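Jernutik Handling Group
Minutes of the Fault and Safety Review Meeting, 2021-01-07
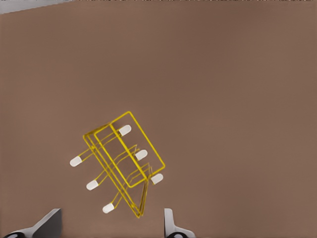
Figure 1. Wire rack and gripper fingers, simulation view.

Present: Farhad Rezaei (chair), Rawan Jaber (simulation), Forough Asadi (controls), Kourosh Ahmadpour (laboratory safety)
Apologies: Mojtaba Sadeghi (mechanical), who sent written comments
Minutes taken by: Rawan Jaber

1. Minutes of the previous meeting

The minutes of the December meeting were approved with one correction. Under item 4, "wrist stop" should read "wrist limit." The action on spare finger pads remains open and is carried forward.

2. Fault report: wire rack pick task

2.1 The chair opened the report on the rack pick task, which was withdrawn from the test schedule before the holiday closure. The task had been run in the Brisik simulator and on the arm in Cell 2. The fault was first recorded in simulation and was later reproduced on the arm.

2.2 R. Jaber presented the run log. Of 651 simulated attempts, 297 ended with the controller reporting a completed grasp while the rack was still on the table. In each of these runs the arm went on to the lift and transfer steps without the object. The remaining attempts were either correct picks or ordinary misses that the controller reported as misses.

2.3 F. Asadi explained the cause as currently understood. The grasp check looks only at whether the fingers have stopped before full closure. With solid objects this has been enough. With the rack, one finger can pass through an opening in the wire while the other presses against a rod or an end cap. The fingers stop short, the check passes, and the object is not held.

2.4 R. Jaber added that the false reports were concentrated in runs where the rack lay at a diagonal to the gripper. The collision model in use at the time also treated the outline of the rack as partly filled, and the planner therefore accepted contact points where there is no wire. A corrected model has been prepared but has not been released to the other users of the simulator.

2.5 M. Sadeghi's written comments were read out. He considers that the present finger pads are too wide for thin rod and asks that no change be made to closing force until narrower pads have been tried. He does not support raising the force as a temporary measure.

2.6 The meeting agreed that the fault lies in both the grasp check and the collision model, and that correcting one alone would not be sufficient for return to service.

3. Safety matter: event in Cell 2

3.1 K. Ahmadpour reported on the event that followed from the same fault. During a run on the arm, a finger had hooked the rack and the controller reported a completed grasp. The rack came free during transfer and struck the inside of the guard. The guard was closed. There were no injuries and there was no damage to the arm.

3.2 The transfer had been run at 80 percent of rated speed. The written procedure for a new object calls for reduced speed until the task has been signed off. The operator's sheet did not show the object as new, as the rack had been entered under the Firnar parts list used for an earlier task.

3.3 F. Rezaei asked whether the stop had worked as intended. K. Ahmadpour confirmed that the operator pressed the stop and that the arm halted. The entry in the cell log was made the following morning. He reminded those present that events of this kind are to be entered before the cell is used again.

3.4 F. Asadi asked that the record note her objection to the term "operator error" in the draft report. The chair agreed that the term be removed and that the report refer to the parts list entry.

4. Decisions

4.1 The rack pick task remains suspended on the arm. Simulation work may continue.

4.2 The grasp check is to include a short test lift, with the load reading compared against the expected weight before transfer begins.

4.3 Open wire objects are to be listed separately from solid parts and treated as new objects in every cell.

4.4 Closing force is unchanged.

5. Actions

F. Asadi: add the test lift to the controller and supply a written description of the change.
R. Jaber: release the corrected rack model and repeat the full set of 651 attempts.
M. Sadeghi: supply 2 sets of narrow pads for trial.
K. Ahmadpour: revise the event report and the new object procedure.

6. Other business

The request for extra storage in the cell corridor was deferred. F. Rezaei will circulate a date for the next meeting once the repeat runs have been scheduled.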